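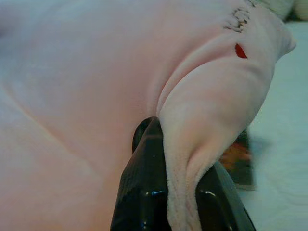 Pink fleece.

Sewing and Mending Tutor, part-time – Mapplebeck Community Workshop

We are looking for a friendly, patient person to run our sewing and mending sessions starting in September, and if you have ever spent a happy evening talking a beginner through threading a bobbin for the fourth time, we would very much like to hear from you.

Mapplebeck is a neighborhood workshop on the ground floor of the old Prelilia shirt factory, just past the footbridge. People come to us to learn to fix things and make things, and to have a cup of coffee while they do it. Last year 1243 items came across our mending tables, and 1091 of them went home fit to wear or use again (the rest mostly ended up in the scrap bins, which get raided for patchwork, so they did all right too). We see a lot of coat zippers, a lot of jeans, and more stuffed rabbits than you might expect.

What you would be doing

You would lead 2 sessions a week, one in the morning and one starting at 6:30 in the evening. The morning group tends to be people who already sew a little and want company and a second opinion. The evening group is mixed – students hemming thrift store pants, new parents making baby blankets, a few people who have never touched a machine and are a bit scared of it. You would help them pick a project, show them the stitches, keep an eye on the irons, and look after the machines between sessions with a clean and an oil. We'd also love you to plan a beginner project each month. Fleece blankets, tote bags and drawstring pouches have all gone over well, but we are open to anything that can be finished in an evening or two.

There is a little paperwork. Bookings and attendance go through Skedus, our sign-up calendar, and it takes an afternoon to get the hang of it. We will sit down with you and go through it as many times as you like.

Who we are hoping to meet

You should be comfortable with a domestic machine and a serger, and able to do a decent invisible mend by hand. You don't need a teaching certificate or a fashion degree. Some of our best tutors learned from a grandmother or from library books. Kindness matters a great deal to us, and so does being able to explain the same thing three different ways without sighing. Knitting or quilting would be a lovely extra, and if you speak a second language, please do mention it.

Pay and practical things

The post is paid at $3000 for the fall term, with paid setup time included and a materials budget on top. The building has a ramp and an elevator, and there is free parking behind the Skuvutach bakery next door, who also let our tutors have the day-old rolls.

How to apply

Send us a letter or an email, a page or so, telling us about something you have made or mended and how it went. Photos are welcome but please don't worry if you haven't any. A résumé is fine too, though we read the letters first. If you would rather come in and talk, drop by any morning after 10 and ask for the workshop desk.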